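Voltei ao projeto de percepção e vim reclamar em público, como manda a tradição. Segue o fio.

1/ Contexto pra quem chegou agora: o Radus é o nosso módulo que olha os quadros da câmera do punho e diz ao planejador onde dá pra pegar pano. Pano. O objeto que não tem forma, não tem frente e muda de ideia quando você encosta.

2/ Em abril a gente achava que o difícil ia ser o controle. O controle foi a parte tranquila. O Wiroj Saithong fechou o laço dos dedos numa tarde e passou o resto do mês me olhando com pena.

3/ O difícil é segmentar. Mais especificamente: segmentar pano preto com uma garra preta na frente. Quem escolheu a cor da garra não trabalha com software, isso eu garanto.

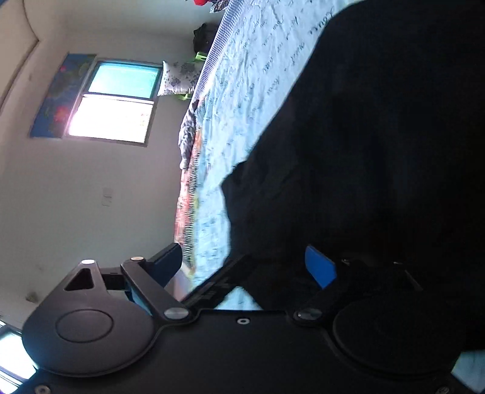

Garra preta, tecido preto, lençol azul com letra cursiva. Boa sorte, rede neural.

4/ Pra rede, a carcaça direita e o tecido eram uma coisa só. O Radus devolveu uma máscara única e feliz, confiança 94. Segundo ele, o melhor ponto de preensão da cama era a própria garra.

5/ Tecnicamente é um objeto alcançável. Distância zero. O planejador adorou.

6/ Primeira tentativa de conserto: máscara fixa da garra, recortada do modelo 3D. Funciona até os dedos se mexerem, coisa que dedos de garra fazem com certa frequência.

7/ Segunda tentativa: projetar a garra na imagem a partir da abertura medida. Melhorou muito. Aí a Marlina Tarigan perguntou se o relógio da câmera e o da leitura de abertura eram o mesmo.

8/ Não eram. 39 ms de diferença. Com a mão parada, ninguém percebe. Com a mão virando, a máscara chega atrasada como eu em reunião de manhã.

9/ Falando em virar: gravação na mão vem em qualquer ângulo. Cama na vertical, parede no lugar do teto. O nosso pré-processamento tinha um "endireitar horizonte" herdado do Cerkesow, que era um projeto de drone. Dentro de um quarto ele achava o horizonte na borda do colchão e rodava tudo com a maior convicção.

10/ Tirei o módulo inteiro. Apaguei um arquivo e ganhei 3 pontos de IoU. Minha contribuição científica mais limpa do ano foi um git rm.

11/ Sobrou o lençol. O detector de bordas vê cada letra impressa como contorno de objeto. Pra ele a cama é um depósito de coisinhas finas e inclinadas, todas candidatas a serem dobradas. 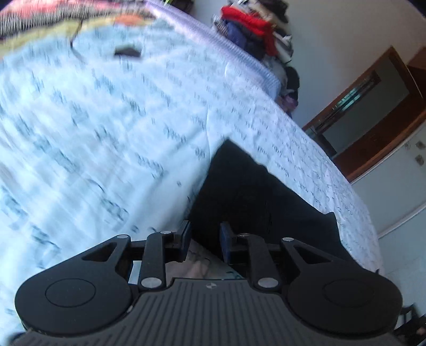 12/ A Sirkka Tuominen sugeriu parar de procurar borda e procurar região sem textura. Pano preto fosco quase não tem gradiente, letra tem de sobra. Invertemos o critério: o que parecia defeito do dado virou a pista principal.

13/ Resultado no conjunto de teste do Skollside: de 94 trechos, 31 ainda saem com máscara errada. Antes eram quase todos, mas eu não vou fazer gráfico disso.

14/ Dos que falham, a maioria é sombra. Sombra também é escura e sem textura, veja só. O Eero Hyvönen quer jogar profundidade em cima. Eu quero jogar o notebook pela janela. Estamos em negociação.

15/ Efeito colateral bom: a ferramenta de anotação agora desenha a garra projetada por cima do quadro, em verde. Quem anota vê na hora quando a sincronização escorregou. Devia existir desde o primeiro dia, e fui eu que disse que era luxo.

16/ Pra quem perguntou do código: o visualizador sai primeiro, assim que eu tirar os caminhos absolutos com o meu nome de usuário. O Radus em si depende da Elli Heinonen revisar o PR, e ela já deixou 39 comentários. O primeiro é "por quê?".

17/ Respondi "contexto histórico". Ela reabriu a conversa.

18/ Editando o que não dá pra editar: no post 8 a diferença é entre os carimbos de tempo, a latência total é outra história e fica pra outro fio. Se alguém já fez calibração temporal de câmera com garra sem mexer no firmware, me chama, pago café.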